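From: Varnwood House Domestic Services
To: varnwood-residents list
Date: 27/06/2023
Subject: Re: Crockery and the shared shelves

Dear residents,

Thank you to those who replied to the notice sent in January. The relevant part is quoted for reference.

> All crockery in the Nivdale and Pada kitchens is to be returned to
> the low shelf after use. Plates are to be kept together by pattern.
> Bowls should not be stacked on plates.

Several residents have asked whether the rule on patterns still applies. It does. The blue-and-white plates are to be kept as a set, and plain plates should go in the cupboard. Almost 30 pieces have been found in the wrong kitchen this term. 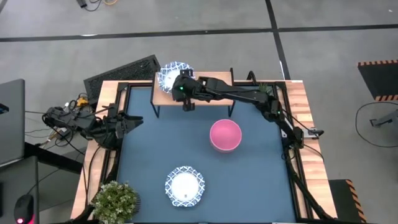
Bowls remain a separate matter. The low shelf will not take a full set of plates and bowls together, and pink bowls should be placed on the worktop until the additional shelf arrives from Kratochvíl. No more than 8 plates should be placed in one pile.

Plants may stay at the right-hand end of a shelf, provided that they do not touch the crockery. Pots must have a saucer.

Chipped items should be handed in at Room 41 and must not be put back. Replacements will be issued within three working days.

Domestic Services
Varnwood House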